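# Visit to the Gustedov paper mill, Trurkdale

3 May 2024

Our reading club went by bus to the Gustedov mill, which makes paper for painters and bookbinders. The drive took longer than I had planned, and we arrived when the tour was already starting.

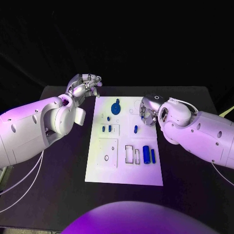 The guide gave us ear plugs and took us first to the pulp room. They cook old cotton cloth there, and the smell is a little like wet laundry. I did not expect to like it, but I did. The water comes from the creek behind the mill and it is cleaned two times before it goes back.

After this we saw the vats. One worker dips the mould, shakes it to both sides and turns the sheet onto a felt. I asked how many sheets he can make in a day, and the answer was around 1,000, if the weather is not too humid. Grey days are bad for drying, and in July they often close the drying loft for repairs.

The loft was my favourite part. It has 57 wooden racks, and the windows are opened by hand with a long rope. We had to walk slowly, as the floor is old and moves under the feet.

Lunch was in the canteen. The soup was good and cost 11 dollars with bread. The coffee I cannot recommend.

In the shop I bought four sheets of the heavy Valosora paper in a cream colour. They also sell a thinner one called Mao, but it was sold out. The tour has many stairs and no lift, so please ask before you bring somebody who cannot climb well. The bus back leaves from the lower gate, not from the main one where we waited.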